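Lab notebook – Subramaniam Lab, sim bench
September, written up after the open day

Doors at 10, last visitors gone a little after 4, and I am only now sitting down with a cup of tea to get this on paper before it all runs together in my head. Overall I'm really happy with it. We ran the Skadatora house demo on the big screen the whole time, with Drasik doing the arm control underneath, and people stayed at the bench much longer than I thought they would.

Setup, for whoever does this next year. I loaded the furnished room, the one with the plank floor, the table with the plant on it and the wagon wheel against the wall. I had meant to use the plain test room because it loads faster, but last night I tried both on the screen and the plain one looks so dull from across the hall that I changed my mind. I think that was the right call. Physics step left at 2 ms, which is what we've used all summer. Cap on episode length was 2000 steps and I left that alone too. I started everybody in the robot's own view, since that's where visitors get the idea quickest, and let them switch to the gripper view themselves with the space bar.
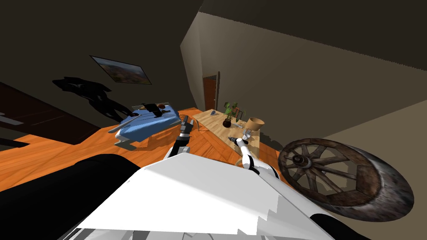
The part I worried about most was the hand controllers, and they did fine. One of them drifted a bit before lunch and I re-zeroed it between groups (hold both triggers, wait for the beep, let go – please somebody write this on the case, I had to look it up again). After that no complaints. The kids were better at it than the grown-ups, as they always are, and the smallest ones needed the step stool from the supply room, so bring that out first thing next time instead of going to hunt for it with a line waiting.

Each slot was 15 minutes on paper. In practice the talking took half of that, and I'd sooner give people a longer turn and a shorter speech. My introduction got shorter as the day went on and the last version was the best one: this is a room in the computer, these are your two arms, go ahead and reach for something on the table. Then I stopped talking and let them get on with it. I'd like to keep that wording.

Questions that came up a lot, so we can have better answers ready:
Is it a video game? (I said it's a close cousin, and we care more about what happens at the fingers.)
Can it break things? (In there, no, you press reset.)
Why does everything look tilted? (The camera goes where the head goes. Several people asked for a level view, and one lady felt a little seasick. Worth adding a "horizon lock" option, I think, at least for public days.)

The gripper view went over better than I'd guessed. It's a close, bare sort of picture, mostly fingers and wall, and I'd nearly taken it off the menu. But one group spent their whole turn in it, driving around to see how near they could get to things, and it led into a nice long talk about how hard it is to judge distance from a single camera.

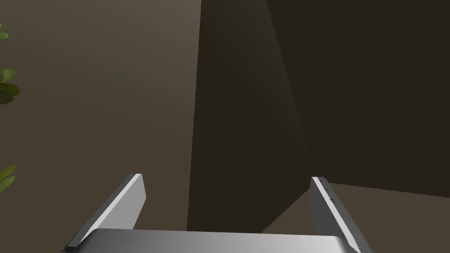
Gripper view, fingers open, plant just showing at the left.

A visitor from Wostadico came by in the afternoon and asked whether the room files could be shared. I said I'd ask. They have a similar bench and would like to run the same room on their side, which sounds lovely to me, but it needs a proper yes from upstairs first.

Over 30 sign-ups on the mailing sheet. It's in the top drawer with the spare batteries.

To do:
- label the controller case
- horizon lock, ask what it would take in Skadatora
- log files from today copied to the shared drive, not yet sorted
- return the extension cords to the front office
- find out why Drasik prints the same joint warning every time the room resets – it didn't hurt anything but it filled up the log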